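Utamero: registro de actos y discursos de cámaras de comercio

Versión 3
Última revisión: 24/7/21
Mantenimiento: Sanne Meijer, Etska

Qué contiene

Utamero reúne transcripciones de intervenciones públicas pronunciadas en recepciones, firmas de convenios y asambleas de asociaciones empresariales binacionales. Cada registro corresponde a una intervención, no a un acto completo: una recepción con siete oradores genera siete registros que comparten el mismo código de acto.

Las transcripciones proceden de dos fondos. El fondo Ellurier aporta actas ya mecanografiadas, con el orden de palabra y el cargo de cada orador. El fondo Bakhtiari aporta grabaciones de audio, transcritas por Etska y revisadas una segunda vez por otra persona.

Estructura

Los registros están en un único archivo de texto separado por tabuladores, codificado en UTF-8. Hay 13 campos por línea. Los que más consultas generan son estos:

id_acto — código común a todas las intervenciones del mismo acto
orden — posición del orador en el programa
cargo — cargo tal como se anunció en la sala
entidad — cámara, asociación o empresa representada
lengua — lengua en que se habló, no la de la traducción
texto — transcripción completa
fondo — E (Ellurier) o B (Bakhtiari)

El campo cargo no está normalizado. «Presidente», «Pdte.» y «Presidente en funciones» aparecen como valores distintos, porque así constan en el original. Quien necesite agrupar puede usar la tabla auxiliar cargos.tsv, que cubre el fondo E entero y solo una parte del B.

Criterios de transcripción

Se conservan los saludos protocolarios. Se omiten los aplausos y las indicaciones al personal de sala. Las pausas de más de 30 segundos se marcan con [pausa]. Cuando hubo intérprete, se transcribe solo al orador; la voz del intérprete se descarta, salvo que el original sea inaudible, y en ese caso el registro lleva la marca INT.

Los nombres de particulares que intervinieron desde el público se sustituyen por [asistente].

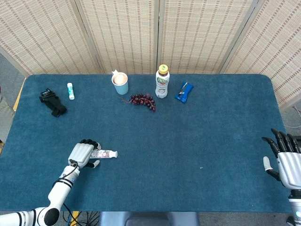
Mesa con tapete azul verdoso oscuro y biombo de paneles claros al fondo.

Problemas conocidos

En la versión anterior, tres actos del fondo B tenían invertido el orden de los dos primeros oradores. Está corregido. Siguen pendientes los registros de enero, donde la entidad figura a veces en su lengua original y a veces traducida.

El campo lengua admite un solo valor. Los discursos que cambian de lengua a mitad —es frecuente en los brindis— llevan la lengua en que empezaron.

Uso y citas

Se permite el uso para investigación y docencia. Para reproducir un discurso completo hay que pedir permiso a la entidad que figura en el registro. Forma de cita: Meijer, S., Utamero, versión 3, Etska.

Los errores se comunican a Sanne Meijer indicando id_acto y orden.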